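Stotari Forums > Home and Shared Shop Builds > Simulation

Two-arm kitchen sim, fridge door handle problem

bralum_bench
Posted Thursday, 7:40 pm

I'm building a two-arm robot at home and doing the door work in simulation before I let the real arms near my own kitchen. The real pair is still on the bench in the basement with no covers on. The sim model has the full body and the covers, and one arm on each side with a two-finger gripper.

The task is to open the lower door of the fridge. The right arm goes to the handle and the left arm is supposed to stay out of the way by the counter. Reaching the handle works most of the time. Pulling is where I lose it. The fingers slide along the bar and come off, or the solver gets upset and the whole arm jitters.

Physics step is 1000 Hz. I set the contact friction by guessing. View from the robot's side, with the right gripper at the crossbar on the purple door:
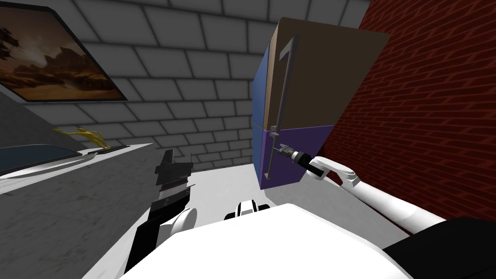 Re: Two-arm kitchen sim, fridge door handle problem

pallevlow
Posted Thursday, 8:05 pm

What are you using for the collision shape on the handle? If it's the same mesh you render, that's your problem. A thin rod with a bracket and a crossbar makes a bad convex hull. Swap it for a few capsules or boxes and leave the visual mesh alone.

Also, which way does the door hinge? The handle is near the left edge of the front, so I'd expect the hinge on the right, and that side is nearly up against the brick. Check that the door isn't colliding with the wall as it swings.

bralum_bench
Posted Thursday, 8:22 pm

Hinge is on the right, yes. I hadn't looked at the wall. The handle is using the render mesh for collision. I'll change that first.

tapia_garage
Posted Thursday, 8:31 pm

I'd go another way. Don't grip it at all. Hook one finger behind the bar and pull with the fingers partly closed. On a real door you get slop in the hinge and the seal, and if you clamp down hard the wrist has to follow the exact arc or something gives. I broke a printed finger that way on a shop cabinet.

pallevlow
Posted Thursday, 8:40 pm

Hooking is fine for the first inch. After that you have no control over the door if it starts to swing on its own. Clamp it and make the wrist compliant. Low stiffness across the pull direction, higher along it.

tapia_garage
Posted Thursday, 8:52 pm

Compliant wrist is easy to say if your joints have torque sensing. Hobby servos don't. If bralum_bench is planning to move this to the real arms, the sim should use what the real arms can do.

bralum_bench
Posted Thursday, 9:10 pm

No torque sensing on mine. I have motor current, and it's noisy. So tapia has a point, but I'd still like to see it work once with the clamp.

The other thing I want to sort out is the gripper camera view. I'm planning a small camera on each wrist and I need to know what it gets with the fingers open. If the housing covers too much I'll move the mount up before I print it.
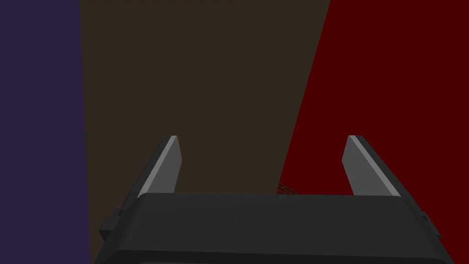 Gripper view, fingers open, nothing held.

pallevlow
Posted Thursday, 9:26 pm

That's a lot of housing. You have both fingertips, which is what matters, but anything low and close to the palm is going to be hidden. See the little striped patch by the right finger? Only the top of it clears the housing. If that were the part you wanted to grab, you'd be guessing.

I'd raise the mount and tilt it down a bit. Try it in the sim at a couple of heights before printing.

tapia_garage
Posted Thursday, 9:33 pm

I'd leave it where it is. Raise it and the camera is the first thing to hit the counter when the arm comes in low. With the sink and counter on that side, the left arm doesn't have much room as it is.

And flat colored panels won't tell you much about how the camera does in a real kitchen. Put some texture on the doors. Mine tracked great on plain colors and fell apart on brushed steel.

bralum_bench
Posted Thursday, 10:15 pm

Results so far. I replaced the handle collision mesh with 4 capsules. The jitter is gone. The door was also touching the brick wall at the hinge side, so I moved the fridge out a little in my working copy.

With the clamp, the door now opens to 60 degrees and then the right elbow runs out of room. Fingers stay on the bar up to that point. I haven't tried the hook yet.

pallevlow
Posted Thursday, 10:24 pm

Then let go at that point and push the inside edge of the door with the back of the gripper. No need to do the whole swing in one grasp.

tapia_garage
Posted Thursday, 10:30 pm

Agree with that one. Still think you should try the hook before you print any fingers.

bralum_bench
Posted Thursday, 10:41 pm

Will do the hook over the weekend. Camera mount stays low for now, and I'll make the bracket with slotted holes so it can go up later. Model file is in the shared folder as build 1285 if anyone wants to run it. The handle capsules are in it but the door textures aren't.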